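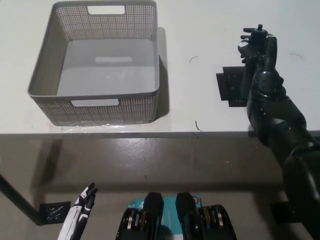 Warum bleiben Dinge im Haushalt oft wochenlang an einem Platz, der nur als Zwischenablage gedacht war?

Meistens fehlt ein fester Zielort. Wo ein Gegenstand keinen Platz hat, an den alle im Haushalt ihn zurückbringen würden, wird die Zwischenablage zum Dauerort.

Abb. 3: Offener Behälter, grauer Kunststoff, Wände mit feinem Lochmuster, Grifföffnungen. Typ B nach unserer Einteilung (siehe unten).

3 Zwischenablagen im Tagesverlauf

Material: Ablagetagebücher aus 600 Haushalten in Vastville, Lurkum und Cekville. Laufzeit 90 Tage, Beginn im Juli. Insgesamt 3144 auswertbare Einträge, nach Abzug der Doppelungen. Als Eintrag gilt jede Notiz, die Gegenstand, Ort und ungefähre Uhrzeit nennt. Notizen ohne Ort haben wir nicht verworfen, aber getrennt geführt, sie kommen hier nicht vor.

Zur Einteilung der Ablagen. Typ A ist die freie Fläche: Fensterbank, Treppenstufe, Küchentisch, Deckel der Waschmaschine. Typ B der offene Behälter, egal ob Korb, Schale oder Kiste ohne Deckel. Typ C alles, was geöffnet werden muss, also Schubladen, Schränke, Truhen. Die Grenze zwischen B und C ist in der Praxis unsauber. Eine Truhe, deren Deckel seit Monaten offen steht, wird benutzt wie eine Kiste. Wir haben solche Fälle nach der Benutzung zugeordnet und nicht nach der Bauform. Barajas hätte es lieber andersherum gehabt, die Diskussion dazu steht im Anhang.

Was liegt wo? Auf freien Flächen vor allem Papier. Post, Schulzettel, Kassenbons, Gebrauchsanleitungen. Papier wandert selten in Behälter, und wenn doch, dann nach unten, unter alles andere. In den Tagebüchern taucht es oft erst wieder auf, wenn eine Frist läuft. Ein Eintrag aus Lurkum, vollständig: "Rechnung gefunden, unter den Mützen." In offenen Behältern dagegen Kleinteile und Textilien – Handschuhe, Ladekabel, Taschenlampen, einzelne Socken, Spielzeug, das nicht mehr zu einem Satz gehört. Geschlossene Ablagen werden fast nie als Zwischenablage notiert. Das kann an der Sache liegen oder an der Methode. Wer eine Schublade öffnet, hat vermutlich das Gefühl, aufgeräumt zu haben, und schreibt nichts auf.

Tagesverlauf. Ein deutlicher Schwerpunkt am späten Nachmittag, mit dem Heimkommen. Ein zweiter, flacherer kurz vor dem Schlafengehen, hier werden Dinge nicht abgelegt, sondern verschoben, vom Tisch auf die Treppe, von der Treppe in den Korb oben. Varela hat dafür den Begriff der Etappe vorgeschlagen. Wir übernehmen ihn. Eine Etappe ist jede Bewegung eines Gegenstands, die ihn dem vermuteten Zielort näher bringt, ohne dass er dort ankommt. Der Zielort ist dabei das, was die Haushalte selbst als "richtigen Platz" angegeben haben, im Eingangsfragebogen, also vor der Laufzeit. Einige Haushalte haben während der Laufzeit ihre Meinung geändert. Das ist ein eigenes Thema.

Etappen kommen in Wohnungen mit Treppe häufiger vor als in solchen auf einer Ebene. War zu erwarten. Weniger erwartet: In Wohnungen ohne Treppe übernimmt der Flur dieselbe Rolle, auch wenn er kurz ist. Es geht demnach weniger um den Weg als um die Schwelle. Im Viertel Figueroa in Cekville, wo viele Grundrisse gar keinen Flur haben, fanden wir Etappen an der Lehne des Sofas. Die Beteiligten nannten das in den Gesprächen "die Kante". Mehrere Haushalte, unabhängig von einander, soweit wir wissen.

Zuständigkeit. Wer legt ab, wer räumt weg? Die Tagebücher wurden meist von einer Person geführt, das verzerrt. Die führende Person trägt die eigenen Ablagen knapper ein als die der anderen und oft mit Begründung ("nur kurz, muss morgen mit"). Fremde Ablagen stehen ohne Begründung da. Für die Auswertung haben wir Begründungen deshalb nicht als Merkmal des Gegenstands behandelt. Sie sagen etwas über die Rollenverteilung beim Schreiben, mehr nicht. Wo zwei Personen parallel Tagebuch führten, stimmen die Orte gut überein, die Verweildauer aber schlecht. Dinge der anderen liegen gefühlt immer länger.

Verweildauer generell schwierig. Der Zeitpunkt des Ablegens ist meist notiert, der des Wegräumens oft nicht. Wir haben bei fehlendem Ende den letzten Tag genommen, an dem der Gegenstand noch am Ort erwähnt wird. Das unterschätzt. Für den Vergleich der Typen untereinander reicht es, absolute Angaben sollte man daraus nicht ableiten. Im Vergleich: kürzeste Verweildauer auf Flächen, die täglich für etwas anderes gebraucht werden, zuvorderst der Esstisch. Der muss frei sein, also wird geräumt, allerdings häufig nur eine Etappe weiter. Längste Verweildauer in offenen Behältern. Ein Behälter begrenzt die Unordnung und nimmt ihr damit die Dringlichkeit. Solange er nicht überläuft, passiert wenig.

Überlaufen ist der eigentliche Auslöser. In den Einträgen zum Ausräumen eines Behälters wird fast durchgehend ein voller Korb genannt oder ein gesuchter Gegenstand, kaum je ein fester Termin. Die Ausnahme sind Haushalte mit Putztag. Dort wird am Mittwoch geleert, voll oder nicht, und die Behälter verlieren den Charakter eines Dauerorts. Ob der Putztag die Ursache ist oder ob ordentlichere Haushalte eben eher einen Putztag haben, lässt sich mit diesem Material nicht trennen. Vermutlich beides.

Durchsichtigkeit der Wände. Hatten wir zuerst nicht erfasst, erst auf Hinweis aus den Gesprächen nachgetragen. Mehrere Beteiligte gaben an, in Behältern mit gelochter oder geflochtener Wand weniger zu vergessen, man sehe ja, was unten liegt. Die Tagebücher stützen das nicht klar. Bei feiner Lochung, vgl. Abb. 3, dürfte der Effekt ohnehin gering sein. Nachgetragene Merkmale sind ausserdem weniger verlässlich, die Angaben kamen teils aus der Errinnerung.

Offen bleibt, was mit Gegenständen geschieht, die nie einen Zielort hatten. Im Fragebogen gab es dafür kein Feld. Sie stehen jetzt unter "Sonstiges" und bilden dort die größte Gruppe. Für die zweite Erhebung ist ein eigenes Feld vorgesehen, die Formulierung wird zur Zeit in Lurkum getestet.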